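Two fingers and a kitchen that does not exist

I promised in my last post to write more about the simulator, and two readers have asked for it, so I will try. My English is slower than my hands, please be patient.

The arm itself still sits on my bench in the shared workshop in Urholm. It has a new shoulder bracket, cut from aluminium after the printed one cracked, and the wiring is now behind the arm and no longer around it. I call the whole project Lastura, after the street where I grew up. Every evening I carry the laptop there, although for this part of the work I could stay at home in my slippers.

The reason for a simulator is simple. My first motor controller burned in August, when I sent the wrong sign to the wrist and the arm pushed against the table until there was a smell. In simulation the same mistake costs me nothing. I reset, I correct the sign, I go again. 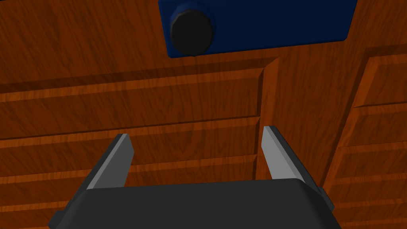 I chose a kitchen because it is full of small tasks which are easy for me and terrible for a machine. Turning a knob is my favourite one. The gripper must come to it from a good angle, close with a modest force, and then rotate without sliding off. My script moves well in free space, but near to contact it becomes nervous and shakes. I ran 583 attempts with the old gains before I accepted that the problem was my gains and had nothing to do with the friction setting, which I had blamed for a week.

Seon-mi Jeon, who has the bench next to mine, looked at my plots and asked why the damping was the same for all joints. I had no answer. I lowered it for the wrist only, to 80 per cent of the old value, and the shaking became much smaller. I should have asked her sooner.

Still open is the camera view. When the hand comes close, the fingers cover a part of what I want to see. I may add a second view from the side, but then I must also build a stand for it on the real bench, and the space there is narrow.

Next time I will write about the drawers, and about the cable I ordered from Biteren in the wrong length.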